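How Does a Town Buy a Cleaning Robot?

Buying a robot is a bit like getting a dog. You pay once to bring it home, and then you keep paying to look after it. The town of Dolosberg has a sports hall with 30 toilets, and it wants a robot to help clean them. First it has to make a plan.

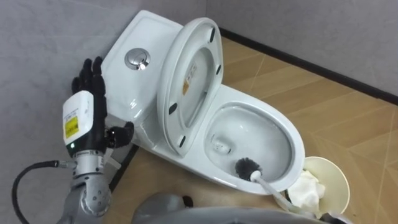
By Svenja Engelhardt
October 20, 2020

Step 1: Write down the job
"Clean the bathroom" sounds like one job, but it is really a lot of small ones. Someone has to lift the seat, scrub the bowl with a brush, empty the trash and wipe the floor. Xuelian Tian, who plans the hall's spending, wrote every job on its own card. Then she marked the ones a robot would have to do.

Step 2: Pick the hands
Some robot hands have five fingers, like yours. They can be made to hold many kinds of things, but they have a lot of small parts. Simpler grippers have fewer parts to fix. The town has to decide which kind suits the brush – and whether a spare should go on the shopping list too.

Step 3: Measure the room
A toilet may stand in a corner with a wastebasket right beside it. The robot's arms need space to reach the bowl without bumping into anything. Take a tape measure and write down the width of the door as well. 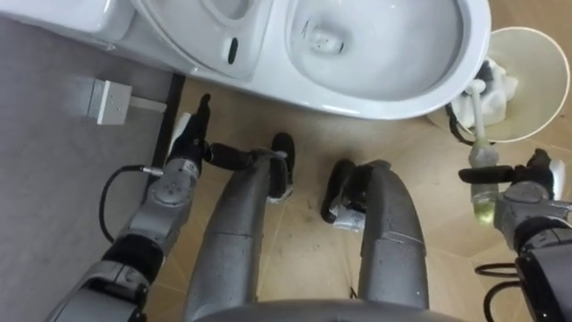 Step 4: Add up the costs
The price of the robot is only the first number. A budget is a list of all the money you plan to spend, so it needs these lines too:

Brushes and gloves: 400 dollars a year
Electricity: some 50 dollars a month
Training: 4 days for the cleaning staff
Repairs: ask the seller for a price in writing

The town will look at the list again in February, before it orders anything.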